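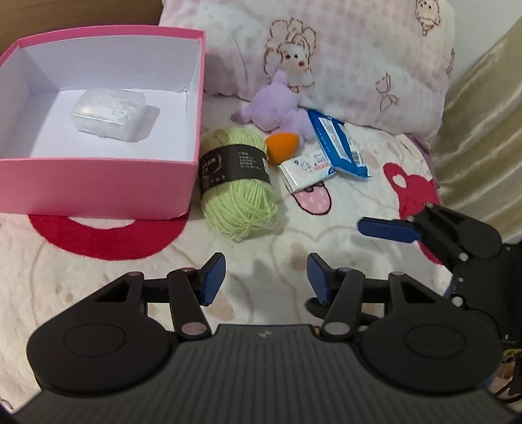

Packing task on a bed, with two grippers in the foreground. A small plastic case is in the pink box; the yarn, the packets and the lavender plush toy are on the blanket.

Free-order recording gives better packing runs, Plernum group finds

The Plernum group at Uststead has finished the first part of its work on packing small household things with two arms. The main result is about how the training sessions are recorded. When the people holding the grippers were free to pick up the items in any order they liked, the trained system did better on new layouts than when they followed a list.

The group records by hand. A person takes one gripper in each hand and does the job with the gripper fingers in place of their own. Cameras on the tools record the work from close up, and the paths of both grippers are stored along with the video. No robot is needed during recording, so the sessions can be done in ordinary rooms. For this study they were done on beds, with a box and a mixed set of things to go into it.

Beds were Hafiz Siregar's suggestion. Earlier sessions were all on a lab bench, and the system that came out of them had trouble as soon as the surface gave way a little under the fingers. On a blanket, an item sinks when it is pressed. Printed fabric also makes it harder to tell from the video where an object stops and the background starts. A drawing of an animal on a pillow can look a good deal like a toy lying in front of it. Siregar wanted this in the training data from the beginning.

The full set has 202 sessions. Half were recorded from a list: the person was told which item to take first, which second, and so on until the box was packed. The other half were recorded with no list. The person was told only that everything loose on the blanket should end up in the box, and that either hand could be used for any item. The same people recorded both halves, and the same items were used.

Pao-chu Huang, who planned the comparison, expected the list sessions to come out ahead. They are shorter and more alike, and a small set of similar sessions is usually easier to learn from. The free sessions look messy next to them. People change their minds partway to an item. They use the left hand for something on the right because the right hand is busy. Some start with the biggest thing and others leave it for last.

Both systems were then tested on a pair of robot arms, in 80 runs each, with layouts that did not appear in the training sessions. A run counted as complete if every item was inside the box and no item had been dropped off the bed. The list-trained system did well when the items happened to lie close to their places in the recorded layouts. When they did not, it often reached for the item it expected to come next, even if another one was lying on top of it. The free-order system more often took the top item first and went on from there.

The clearest difference was in what happened after a miss. In the list sessions almost every pick went well the first time, so there was little in the recordings to show what to do when a grasp closed on nothing. The list-trained system tended to carry an empty gripper over to the box, open it, and move on. The free-order system usually went back for another try. In the 80 free-order runs, only 5 ended with the arms stuck in one place. The group did not set a matching limit for "stuck" in the list runs until testing was under way, so it is not giving a figure for those.

Lok-yiu Yau went through the failed runs by item type. Hard items with a clear edge, such as small plastic cases, caused few problems for either system. Flat packets were harder. They slide when a finger touches them, and when one overlaps another the fingers can take both. Yarn was the worst item. A skein can be picked up by its paper band or by the strands, and the strands keep hanging down after the rest has been lifted. In several runs the skein was carried to the box with loops still trailing over the rim. These were marked as incomplete, though Yau thinks a person would have accepted some of them.

Plush toys fell in between. They are easy to grip almost anywhere, but they take up a lot of room, and a toy that goes in first can fill the opening. Neither system learned to press a toy down to make space. People do this without being asked, but they mostly did it with the back of the fingers, and the pose of the tool at that moment looks much like an ordinary release. Chun-hung Tai is adding a label for pressing so that it can be told apart.

Labeling is the real cost of the free-order method. With a list, the order of the items is known in advance and the recordings can be cut up by a script. Without one, somebody has to mark which item each hand is going for. The group used Skomby, its own labeling tool, and Tai has since changed it so that it guesses the item from the last closed grasp and works backward. The person labeling then only has to fix the wrong guesses. Stacked packets are still marked by hand.

Recording for the second part starts in March. It will keep the free-order rule and add boxes with lids. Tien-fu Kwan is checking whether the finger pads wear fast enough to change the grip between early and late sessions, and would like used pads returned in a bag with the session number on it. The label files from the first part are on the Ďurica drive in the folder named after the project. The videos will follow when the room views have been checked with the people whose homes were used.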